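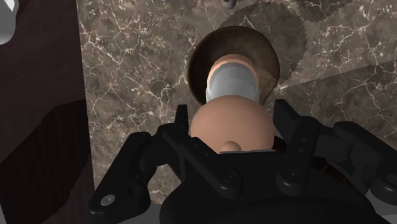

Wrist view from the simulator: black two-finger gripper, three-part peg, far end partly in the hole.

Comparing Two Grippers on a Peg Insertion Task in Simulation

This tutorial sets up a repeatable comparison between two gripper models on one insertion task. The two models are the Endon, a gripper with multi-jointed fingers, and the Nellari, a plain parallel-jaw unit. The controller is Zupan, and the task files are in the Otach project folder. If you use other software, the procedure carries over but the parameter names will not.

Before you start

You need a working arm model with a tool flange you can swap, a wrist camera attached to the flange, and a force-torque reading at the wrist. The comparison is only fair if both grippers use the same arm, the same camera pose and the same controller gains. Measure the distance from flange to fingertip center for each gripper and enter it as the tool offset. Most bad results in this kind of test come from a wrong tool offset.

Run with the physics step fixed. A variable step changes the contact behavior from one run to the next.

Step 1. Load the peg and the hole

The peg in the Otach files is a compound part: a large tan dome, a white band that tapers, and a smaller tan cap. The cap is the end that goes into the hole. Load the three pieces as one rigid body. If you import them separately and join them with fixed joints, the solver lets them drift slightly under load, and the drift shows up in the wrist force as noise.

Check the collision mesh before you go on. A single convex hull around the whole peg fills in the step between cap and band, and the peg will then jam at a depth where nothing visible is touching. Use one hull per piece. For the hole, use a mesh collider with the inner wall modeled. A box collider on the tabletop will close the hole completely.

Step 2. Set the grasp

Hold the peg by the dome, with one finger on each side and the long axis pointing away from the palm. Leave clearance between the dome and the palm housing. With zero clearance, the palm pushes the peg forward during the approach and you end up testing the palm.

Set finger friction to the same value for both grippers. Close to a force target and not to a position target. A curved surface gives each design a different contact patch, and a position target would produce very different grip forces.

Hold for 42 physics steps after closing, then read the peg pose relative to the palm. If it is still changing, raise the grip force and start over.

Step 3. Align over the hole

Move to the pre-insertion pose using the wrist camera. Fit a circle to the rim of the hole and servo on its center. The marble texture on the work surface is a useful test here. The pale veins produce false edges, and so do the shadows, which can fall right up to the rim. Fit on the rim only and discard edge points outside a ring mask.

The fingers take up a large part of the wrist view with the Endon. Mask them out with a static image for each finger opening. The Nellari needs a smaller mask, but its jaws move straight across the view, so the mask has to be updated whenever the opening changes.

Step 4. Run the insertion

1. Advance along the tool axis until the wrist reports first contact.
2. Switch Zupan to compliant mode, low stiffness sideways, high stiffness along the axis.
3. Advance again. If the axial force passes the limit, stop, back off and repeat with a small spiral search.
4. End the trial at full depth, at a dropped peg, or after 6 search attempts.

Partway in, with the cap inside and the band still clear, is the point to log most closely. The cap is rounded, so it can sit off-center in the hole with dark space showing on one side and still report low side force. The offset only becomes a problem when the wider part reaches the rim. Save a wrist image at this depth for every trial.

Step 5. Collect and compare

We ran 1,198 trials in total, with the starting pose randomized from the same seed list for each gripper. Of these, 177 were thrown out for grasp drift in Step 2 and are not counted as insertion failures. Report the two numbers separately. A gripper that holds badly and a gripper that inserts badly need different fixes.

Compare on peak side force, number of search attempts, and change in peg pose between grasp and end of trial. The Endon let the peg rotate slightly in the grasp, which lowered side force but made the final pose less certain. The Nellari kept the peg angle more closely and needed more search attempts – mostly at the rim.

Common problems

Peg vibrates in the grasp: the grip force is too high for the step size. Halve the step before lowering the force.

Finger links pass through each other: self-collision is off. Enable it for all links except directly connected pairs.

Circle fit jumps between frames: the ring mask is too wide, or a shadow edge is inside it. Tighten the mask first, then move the light.

Last updated 2020-08-02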